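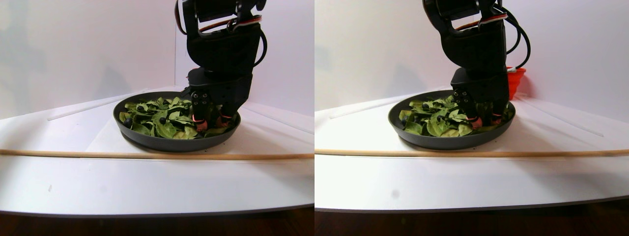

Hi all – quick follow-up on the wrist stall, because it happened again and I think I finally have something useful to say. The arm went down into the leaves fine, both fingers reached the pile, and then the wrist controller threw an overload and dropped torque. It's the beads that get me. They're small, round and slick, and the log shows the grip width bouncing right before every fault, 76 times in one afternoon!

On Sat 16 May, the Moncrieff list wrote:
> Are you sure it's load? We had the same fault in April
> and it was the cable pulling at the wrist. Try capping
> the current at 2,000 mA before you swap anything.
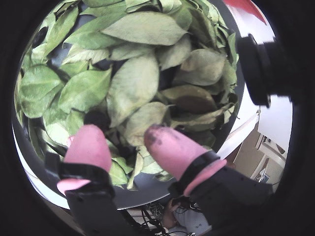

Medby Handling Group, Skemthorpe

So I tried the cap, and it still trips, only later (the peak was 3,525 before, for what it's worth). I'm also keeping an eye on the right fingertip – the pink cover has dark smudges near the end, and I want to rule out slip. Until this is sorted, please hit the stop before you reach into the bowl. A faulted arm can re-enable by itself on the current Stista build, and I don't love that. Has anyone rolled back?

Recent threads
Stista build notes, April
Re: Wrist cable routing
Fingertip covers, pack of 100
Stop button checks at Skemthorpe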